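Korum Releases Simulated Room Pack for Home Robot Testing

DRATBRIDGE, April – Korum, a maker of software for robot developers, has released Skustard, a library of furnished rooms in simulation. Developers use the rooms to test how a robot moves and handles household items before any hardware is switched on.

Two views from one Skustard room follow. 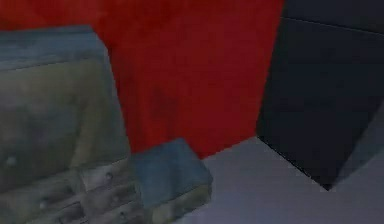
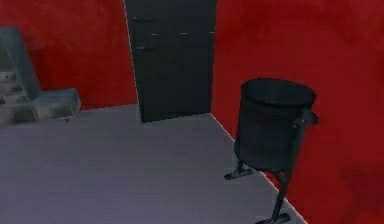 What the Pack Includes

Skustard ships with 244 rooms and 886 furnishings and objects. The list covers cabinets, chairs, doors, bins and small blocks. Furnishings can be moved, swapped or removed, and wall and floor colors can be changed from a settings file. The red walls and pale gray floor seen in both views are one of 7 color sets.

Surface detail is kept low by default so that rooms load quickly on an ordinary office computer. A higher setting is available for teams that train vision systems.

Early Use

Cheetham, a robotics contractor, tested the pack for 3 months before release. The company used it to practice opening drawers and moving between furniture in narrow rooms.

"Our customers were spending weeks building rooms by hand," said Hayley Rowbotham, product manager at Korum. "They wanted a drawer with a knob on it, a door and a floor, and they wanted to start work the same day. We also heard a lot of requests for odd-shaped items, so the library has a good number of those."

Availability

Skustard is available now from Korum by annual license. Schools and colleges can apply for a reduced rate. Current Korum customers can add the pack through their account page, and a trial version with 3 rooms can be requested from the Dratbridge sales office.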